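Re: sorting out seed swap leftovers
From: Gordon Gosselin
Date: 20/03/2021

> Gordon, did you ever get round to growing the Beltrán beans you
> took home in September? Mine rotted in the pot again and I'm
> tempted to give up on them. Also, how are you keeping small
> seed these days? My envelopes are a disgrace.

Well, yes, I did, and I'm very taken with them! I put 15 in loo roll tubes on the back bedroom sill (far too early, I know, but I can't help myself) and most are up already. I think you're drowning yours. I water once when they go in and then leave them alone until I see a green neck poking through. Old multipurpose compost with a good bit of grit in it, nothing fancy.

The tomatoes are slower. Cemenville has come up nicely but Zesico is sulking, and it did the same last year, so I've moved the tray nearer the boiler – we'll see. If anyone has fresher seed of that one I'd gladly trade some leeks for it.

As for storage, I gave up on envelopes as well. I've gone over to shallow plastic boxes with a hinged lid and dividers inside, and I keep them in the cold cupboard under the stairs.

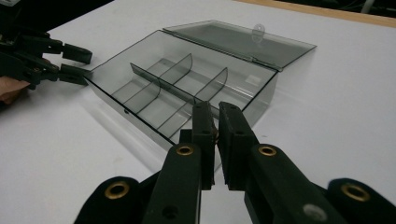

Lettuce and other things that don't last go at the front so I use them up first, and anything I've saved myself gets a slip of paper with the year on it. Pencil, please, as biro fades something rotten. I still need to find a home for the broad beans, which are far too fat for any of this and live in a jam jar.

Shout if you want a few of my Beltrán and I'll pop them in the post.

Gordon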